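Jan 14, 2019
By the Fludesgate disassembly group

4. Getting the lid off is the easy bit

I said in Section 3 that we'd built the whole Trirkulel planner around the idea that a desktop PC comes apart in a sensible order. I should own up here to how long it took me to see that the order isn't the hard part. We spent most of last March writing rules about what has to come out before what. The rules were fine. They're still in the code and I've hardly touched them. What kept tripping us up was the robot deciding what it was looking at once the case was open, and then deciding whether it was any good at shifting it.

So this section is about the second attempt, which I'll call the patient method, because that's what we called it in the lab and I never came up with a better name.

4.1 Look, guess, nudge, look again

The first version took one overhead picture, labelled every part in it, made a plan and ran the plan to the end. If a cable had flopped over the drive bay at step two, the arm carried on as though it hadn't. Cables are the villains of this paper, really. They bend, they spring back, they hide latches, and they're in a different place each time you look.

The patient method makes a plan too, but it only trusts the first move. It takes a picture, picks the part it feels surest about, makes one small move, lifts the arm clear and takes another picture. Then it throws away the old plan and makes a new one. I know that sounds wasteful! Planning is cheap for us though, and a jammed gripper isn't.

For each part the planner keeps two scores. One says how sure the vision model is that the thing is what it thinks it is. The other says how well the arm has done in the past with that sort of part in that sort of spot. We multiply them and take the highest. I tried several cleverer ways of mixing the two (a weighted sum, a little learned network, a rule that changed with the time left) and none of them beat plain multiplying by enough to be worth explaining to a new student.

4.2 What we trained it on

The vision model learned from 1,000 pictures of open cases, labelled by hand, by us, over a great deal of tea. We set 300 of those aside for testing and never let the model see them in training. The labels cover the parts you'd expect: power supply, memory, graphics card, optical drive, hard disk, the bay cages, the main board, and one label for all cables together.

I'd wanted separate labels for power cables and data cables. We gave up on it. Two of us would label the same picture and disagree over where one bundle stopped and the next began, and if we couldn't agree then I didn't see why the model should be asked to. Lumping them together made the cable label a lot steadier, and the planner only needs to know that something bendy is in the way.

The success scores came from the arm itself. We logged 870 single moves, each marked as worked or didn't work by whoever was on shift. A move counted as worked if the part ended up where the planner wanted it and nothing else had been dragged along. That last bit matters. Early on we had lots of lovely drive removals that also brought half the wiring with them, and marking those as successes taught the arm some dreadful habits.

4.3 The worktable

I get more questions about the table than about the maths, so let me go through it properly. The tower goes down on its side with the open side up. We don't clamp it. The slatted top lets us bolt fixtures wherever we fancy, and we moved them a lot before settling on the layout in Figure 4. The printed plate beside the case was the best thing we made all year. It gives the arm a known place for a part to stand, so the next grasp can begin from a tidy pose and doesn't have to cope with whatever angle the part was lying at. 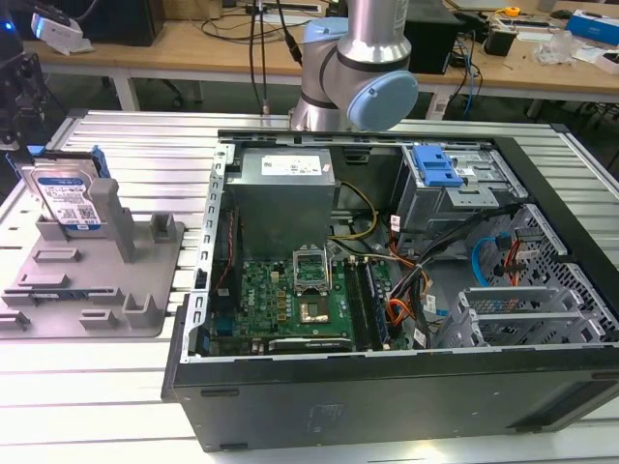 Figure 4. An open tower on the worktable with the arm raised, and a hard disk standing in the printed fixture at left.

Drives turned out to suit this very well, and memory didn't. A memory module is thin, it sits between two clips, and the clips have to be pushed outwards before anything moves. Our fingers are simply too fat for the gap. We've got a slimmer pair drawn up by Malhotra, the small workshop that cuts our metal parts, and I'll report on those when we've used them enough to say something fair.

4.4 Against the old method

We compared the patient method with our own first version and with Paleo, the fixed-script system we inherited. Paleo is quick when the case is one it knows, and I won't pretend otherwise. Give it an unfamiliar layout and it stops dead, or worse, keeps going. The patient method is slower on the familiar cases and much less likely to need a person stepping in on the others. If you run a line of identical machines, use a script.

Comments

solderbridge: Did you try two cameras? One overhead view must lose a lot under the cables.

tinlid: The bit about marking dragged wiring as a success made me wince, we did exactly the same with printers.

M_in_the_workshop: Would love the fixture drawings if you're sharing them.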